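From: Zuzana Jurčo
To: samow-crafts list
Subject: Re: [samow-crafts] storing beads without losing your mind

Kamol Meesuk wrote:
> I'm up to 7 shoeboxes now and my wife has started making
> remarks. Does anybody sort by size, or is color the way to go?
> Also what do you do with the odd ones from broken necklaces?

Hi Kamol and all,

Color first, size second, for me anyway! I tried it the other way for most of a winter and every time I wanted a blue I had to open everything I own. Seed beads live in little screw-top jars (the spice kind, washed twice or they smell of cumin forever) and anything bigger than a pea goes in a box with a lid.

I've gone over to see-through boxes for the big stuff and I'm so happy with them. I used to write labels and then ignore the labels, so being able to peek in from the side suits me much better. 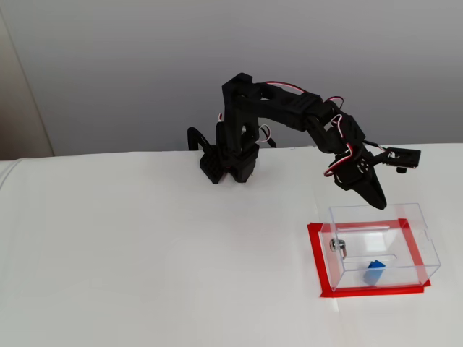 Clear acrylic box, on the white table.

For the odd ones, I keep a "soup" jar. Zdeňka Kováčik got 947 beads out of hers when she made that long fringe for the August swap, and I still think it was the prettiest thing on the table. If you don't want yours, bring them along, I'll take them off your hands!

One warning about the stacking trays from Björklund: the lids look snug but they do pop if you carry them sideways. Ask me how I know (800 size 11s, car floor, still finding them). I put a fat rubber band round each one now.

Mwanahawa, did you ever find out if the Wamangate shop sells the tiny scoops separately? Mine has a crack in it and I'm down to using a folded business card.

Zuzana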